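Print this page | E-mail this tip to a friend

Kitchen Tips: When the Helper Drops the Ketchup

by Yamila Ledesma

I have been writing about kitchens long enough to remember when the bread machine was going to change our lives. Mine is in the garage. So when readers started asking me about tabletop robot arms, the kind that are supposed to set out the dishes and put the groceries away, I was not in a hurry to have an opinion. Then one of them let go of a bottle over my foot, and I got one quickly.

The arm was a Skullby. Kwabena Eshun runs a repair bench over on Skaddale Road, mostly mixers and vacuum cleaners, and he had been asked to look at it for a couple who were ready to send it back. Their complaint was simple. It would pick up a squeeze bottle, carry it most of the way to the plate, and drop it. Not every time. The manual said to "recalibrate and retry," and they had done that until they were sick of it.

Kwabena let me stay for an afternoon. I brought my own dish towel and low expectations.

The first fall was the one that got me. The bottle came down cap first, the cap popped, and I had ketchup on my shoe, up the cabinet door and somehow inside a drawer that was only open a crack. For the shoe: scrape, cold water, a drop of dish soap, leave it alone until dry. Do not use hot water on ketchup, ever, no matter what it is on. For the cabinet door, a damp cloth and then a second damp cloth. Skip the vinegar if your doors are painted.

We ran it 9 times after that with the same bottle and it dropped 3. I don't call that a helper. If a teenager dropped a third of the groceries I would be having a talk with him.

The app blamed the bottle. The app blamed the bottle every time, in fact, with a cheerful little message about "unsupported packaging." I would like to know what packaging it does support, because a squeeze bottle is hardly exotic.

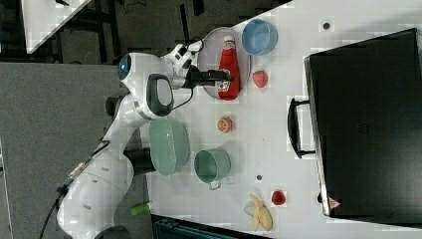

What Kwabena found was duller than a software problem, and it is the part I would pass along to anyone with one of these. The finger pads had a film of grease on them. Put your thumb on one and it slid. The owners had been wiping the arm down with the same spray they use on the stove, a lemony thing with a shine in it, and the shine had built up on the only part of the machine that has to hold on to anything.

He washed the pads with plain dish soap and warm water on a cloth, rinsed with a second cloth, and let them dry fully before switching back on. The drops got fewer. They did not stop. The second thing was the grip setting, which the owners had turned down to 70 after it squashed a peach. Fair enough, but the setting stays where you leave it, and what suits a peach does not suit a full bottle. You would think a machine at that price would sort this out by itself.

I asked whether he would trust it now. He said he would trust it with plastic. I noticed he moved his coffee before he said it.

If you own one, or your brother-in-law is about to give you one:

Turn it off at the wall before you clean it. Off in the app does not count. I have seen "asleep" arms twitch.

No polish, furniture spray or anything with a shine on the gripping parts. Dish soap and a cloth, wrung out hard. Never spray directly at a joint.

Wipe the bottles too. A ketchup bottle that has lived in a refrigerator door for a month has its own coat of grease, and cold bottles sweat once they are out. Dry them.

Shut the caps. Push until you hear it.

Keep glass out of its reach. That goes for jars, good bowls, the measuring cup you got from your mother. Practice with play food and cheap dishes for as long as you can stand it.

Run the cord behind the table and tape it down if people walk there. I stepped over Kwabena's all afternoon and caught it once.

Nothing hot and nothing sharp. The brochure shows it handing a knife to a smiling man. I would not be the man.

Keep hands, sleeves and long hair back while it is moving, and know where the stop button is before you start. On the Skullby it is easy to find. On the Evano, which a reader in Frimpong wrote to me about, she says you have to hold 2 buttons together – a fine idea until one hand is busy saving the gravy boat.

Don't catch things. This is the hard one. When a bottle starts to slip your hand goes out without asking you, and now your fingers are between a falling object and a machine that has not noticed either of you. Let it fall. It's ketchup.

Write down the drops. Kwabena wanted to know what was dropped, how full it was, and whether the item had come straight out of the refrigerator, and the owners could only say "it does it a lot." A scrap of paper on the fridge would have saved them part of the bench fee. It also helps if you end up arguing over the warranty, and I suspect some of you will.

The couple took theirs home with clean pads and the grip turned back up. I have not heard how the peaches are doing. The manual still says recalibrate and retry, and has no page on cleaning the fingers that either of us could find – there is a page on choosing its voice.

Next time I will get to the letters about cast iron, including the one from the gentleman who thinks I am wrong about soap. I am not.

Print this page | E-mail this tip to a friend

Contact us | Copyright 2026, all rights reserved | Back to top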